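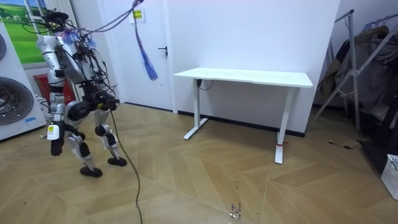 **Issue #2522**

**Label printer at the Dustton branch skips every other label after the roll change**

Status: open, then closed, then open again, now closed (I hope)

OK, writing this up properly because the first version was three lines long and two people asked me what I meant by "it does the thing." Sorry!

So the thing. We swapped the label rolls in April, from the old Erdem stock to the new Gralteck ones, which come 2,000 to a roll and are a hair shorter than what we had. Shipping printed fine for the rest of that day. Then on Monday morning the printer started feeding one good label, one blank, one good label, one blank, all the way down the batch. The blanks count as printed, so the system thinks those orders have labels and they don't. You can imagine how the packing table felt about that.

**What I tried first (none of it worked)**

- Turned it off and on. Yes, really off, at the wall.
- Took the roll out and put it back in. Twice, the second time while saying unkind words to it.
- Cleaned the print head and the little sensor window with an alcohol wipe. There was a lot of gray fluff in there, so I felt great about this one. No change.
- Ran the gap calibration from the front panel. It spat out four blanks, blinked green and went right back to skipping.

**8:40 a.m.**

Printed a test page straight from the printer menu, with no computer involved. Every label came out good! Ran ten more and they were all good too. That made me pretty sure the hardware was OK and I should quit wiping things.

**9:15 a.m.**

Opened the driver settings on the shipping PC. The label height was still the Erdem size. I was so happy. Changed it to the Gralteck size, saved, printed a batch of six, and all six were perfect. Closed the ticket and went to get coffee.

**10:05 a.m.**

Reopened the ticket. The skipping was back, and when I looked at the driver the height had gone back to the old number all by itself. I typed it in again, printed two fine, restarted the shipping program and watched it flip back right in front of me. So the program has its own template with its own idea of how tall a label is, and it pushes that down to the driver every time it starts. I did not know it could do that, and I've been using it for years.

**11:30 a.m.**

Found the templates. There's a folder of them, and the one we use is number 266, with the very helpful name "default copy NEW." I saved a backup, changed the height in there, and set the gap while I was at it (the old one was a bit generous). Restarted the program, checked the driver, and the right number was sitting there. Restarted the whole PC for luck — still right.

Then I ran the rest of the morning's orders with no blanks at all.

**Cleaning up the mess**

The orders that got a blank were marked as labeled, so they dropped out of the queue. To get them back:

1. Open the print history and filter by the morning's batches.
2. Pick out every second line. (Slow, I know. If you know a better way, please add it here!)
3. Hit "void and reprint," NOT plain "reprint." Plain reprint leaves the first tracking number live and then we get billed for both.

I did all of those before lunch and the afternoon pickup went out on time.

**Still open in my head**

The returns PC uses its own copy of the templates and I haven't touched it. It's still on an Erdem roll, so it's fine for now, but whoever puts a Gralteck roll in there is going to have the same morning I had. I taped a note to the lid with this issue number on it.

Also, we have a case of 3,000 old-size labels left on the bottom shelf. Please don't put them in the shipping printer! Save them for returns until they run out, and then I'll change that template too.

Closing this again. If you see a blank, even one, reopen it and tell me what time it happened and which PC you were on.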